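4.2 Contact handling for articulated storage

Drawers and doors need a different treatment from free objects. A mug or an ear of corn goes where the gripper takes it, but a drawer front can move along one line only, and any error in the estimated direction of that line turns into side load on the fingers. Our first controller tracked a straight Cartesian path computed before contact. It stalled often enough that we stopped using it for anything with a handle.

The current version of the Plivau stack splits the skill into two phases. In the approach phase the planner treats the handle as a thin bar and picks a grasp with the fingers on either side of it. In the contact phase the wrist runs under impedance control, stiff along the estimated opening direction and compliant across it. The direction estimate is updated from the measured wrist displacement at every control step, using the recursive fit proposed by Georgiev and adapted to our arm by Kyung-hwa Han.

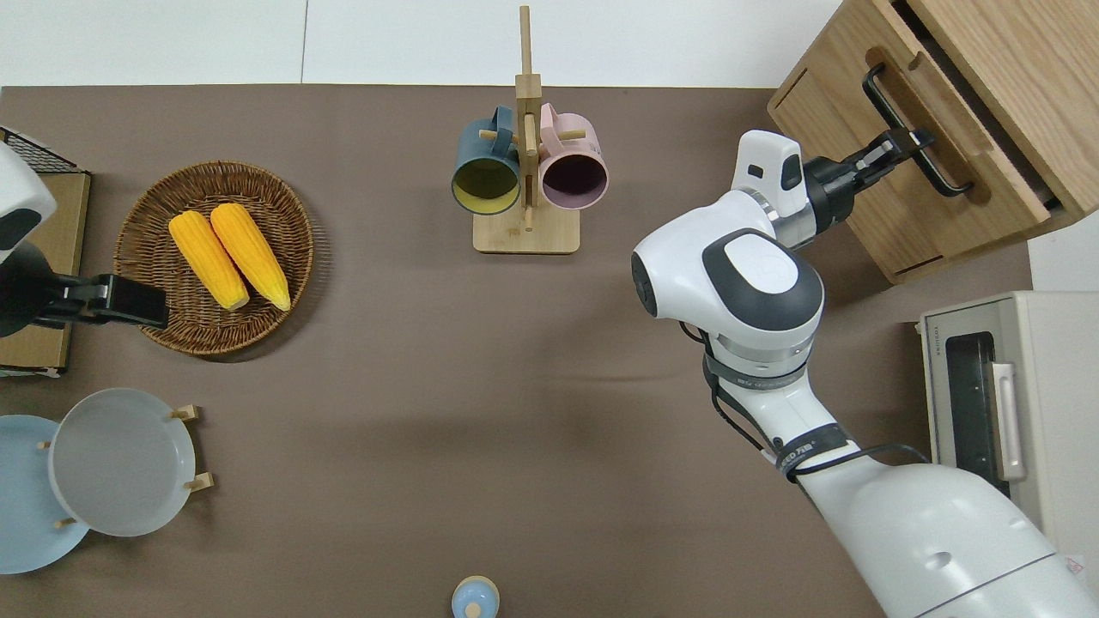 Figure 3a. Right gripper on the drawer handle of the wooden cabinet, with the drawer partly open. The left gripper is next to the basket of corn.

The cabinet shares the tabletop with a toaster oven, a mug tree, a plate stand and a basket, and the planner has to keep both arms clear of all of them. We do not model each item in detail. Hokska, our perception module, fits one or more convex hulls to every segmented object and passes them to the planner with a fixed margin. For the mug tree we use separate hulls for the post, the base and each hanging mug. A single hull around the whole tree closed off too much free space, and the planner then refused reaches that were plainly safe.

Coordination between the arms is handled by a small scheduler, Wenach. Each arm holds a set of reserved volumes. A motion is released only if its swept volume does not meet a volume reserved by the other arm. During the contact phase, the arm on the handle reserves the full travel of the drawer, including the part it has not reached yet. The other arm can still be given work outside that space - in this layout, anything on the left side of the table.
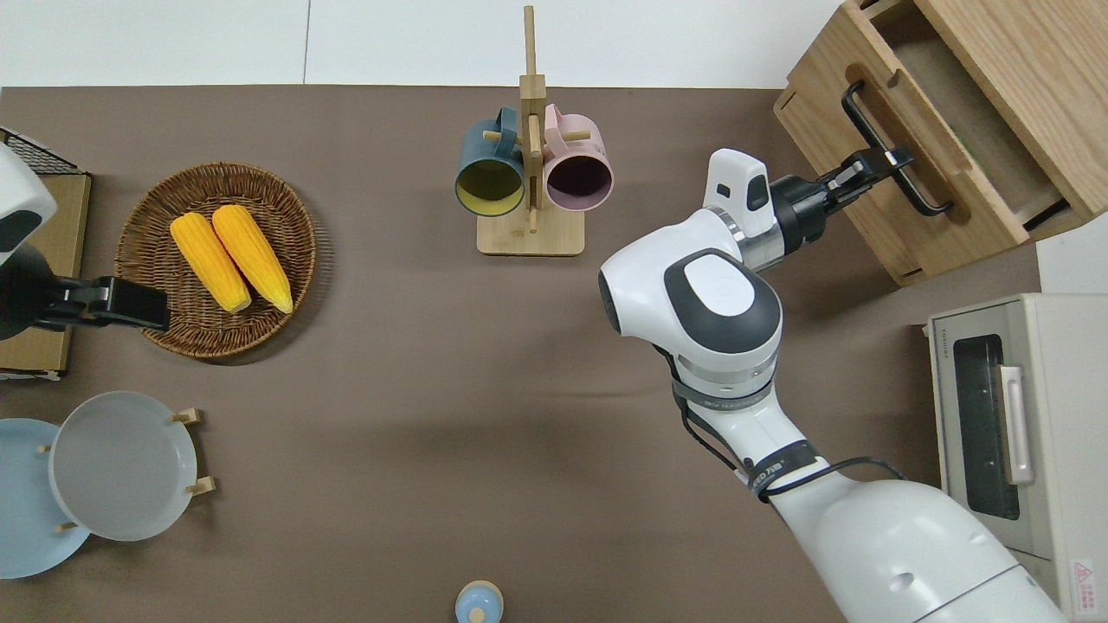
Figure 3b. Both arms over the same layout. The fingers of the right gripper close on the bar handle, and the left gripper is at the rim of the basket.

Grasp closure on the bar is checked in two ways. The finger opening must match the bar thickness estimated by Hokska, and the motor current must stay above a threshold for 42 consecutive control steps. If either test fails, the arm backs off along its approach direction and asks for a new handle pose. We allow 3 attempts before the skill reports failure to the task planner.

One limit of this design is that the drawer volume stays reserved until the fingers have released the handle and the wrist has moved clear. This is conservative. A tighter rule would shrink the volume as the drawer moves, but it would also depend on the direction estimate, which is least reliable at the start of the pull. We kept the simple rule for all 156 trials reported in Section 5.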